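Accueil Cahier Index Pages récentes Recherche

Cahier d'atelier, janvier, 14 h 45 sur ma montre (1445 pour Bence, qui écrit les heures comme un contrôleur aérien).

Sujet du jour : le grand bac blanc à couvercle bombé. Shuzhen voudrait qu'il devienne l'endroit officiel du pain. Bence voudrait qu'il devienne l'endroit officiel de tout le reste. Je voudrais seulement qu'il quitte la table. 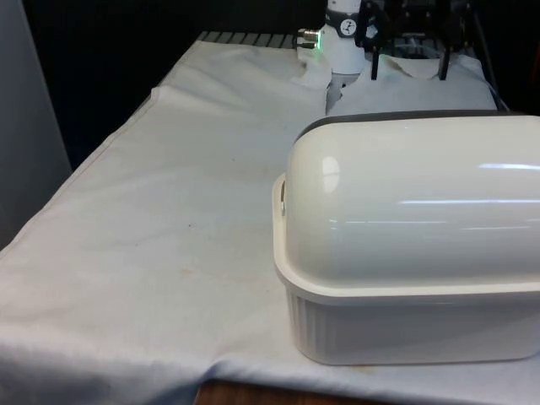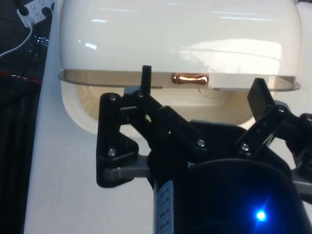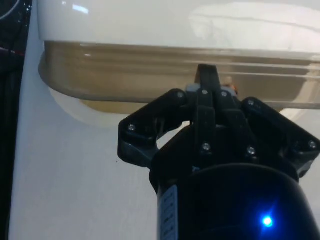 Cahier n° 2, p. 2

Le couvercle d'abord. En demi-cylindre, très brillant, donc garde toutes les traces de doigts depuis sa sortie du carton. Première tentative à l'eau tiède et au savon noir : on obtient des traces de doigts propres. Deuxième tentative au chiffon microfibre, sec, dans le sens de la longueur. C'est mieux. Bence soutient que c'est pareil, mais il regardait depuis la porte.

Le petit morceau couleur cuivre sur le rebord : ne PAS frotter à la crème à récurer. Je l'écris en majuscules à mon intention. La dernière fois, sur la boîte Clirkwood, j'avais fait disparaître la teinte en même temps que la saleté, et Illa a refusé de la reprendre. Un coton-tige, du savon, et on passe à autre chose.

La bande translucide brunâtre a des nervures horizontales, et toute nervure est une invitation à la farine. Brosse à dents souple, sans appuyer. Shuzhen suggère le pinceau à pâtisserie. Refusé, c'est le mien.

Le drap. Il est blanc, donc il est taché. Les petites marques brunâtres au milieu ne sont pas parties à 40, je retente avec du percarbonate cette nuit. Shuzhen penche pour du thé, Bence pour du brou de noix — il n'y a que lui ici qui se serve de brou de noix. Quant aux plis, je l'avais repassé. Je tiens à ce que ce soit consigné quelque part.

Rangement. J'ai mesuré l'étagère du fond, celle de chez Nindside : 900 mm entre les montants, le bac y entre en longueur. En hauteur, couvercle fermé, c'est bon aussi. Couvercle ouvert, je n'ai pas essayé, et je sens que ça va devenir mon problème. On pourrait descendre la tablette d'un cran, mais les taquets sont peints avec le reste (merci à celui qui a peint, il se reconnaîtra, il a un prénom hongrois).

Autre option, le laisser en bas, près des caisses Đàm. Il faudrait alors se baisser à chaque tartine. Shuzhen a dit non avant la fin de ma phrase.

À faire :
- drap au trempage ce soir, deux cuillères, pas la moitié du paquet
- décoller les taquets au cutter, lame neuve
- feutrine sous le fond du bac avant de le monter
- rendre la brosse à dents souple à la boîte « brosses », où elle n'est jamais

Ajout de Shuzhen, au crayon : « Pain seulement. » Ajout de Bence, juste dessous : « Et les piles. » Je laisse les deux, on en reparlera quand les taquets auront séché.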